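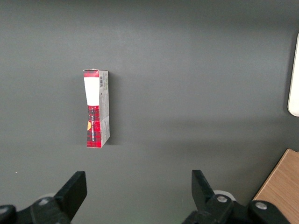

Step 3: Line up on the carton

Now the fun bit! Open the fingers wide before you go anywhere near the box. A small carton standing on its short end tips easily, so come in slowly and keep the gap centred on it. If it sits off to the left, shift the whole arm across first - don't try to fix it with the wrist.

Step 4: Close and lift

Squeeze gently until both fingers touch, pause, then lift straight up. Save the run as soon as you let go. I record 21 runs per box, moving it a little each time, and I love watching them get smoother.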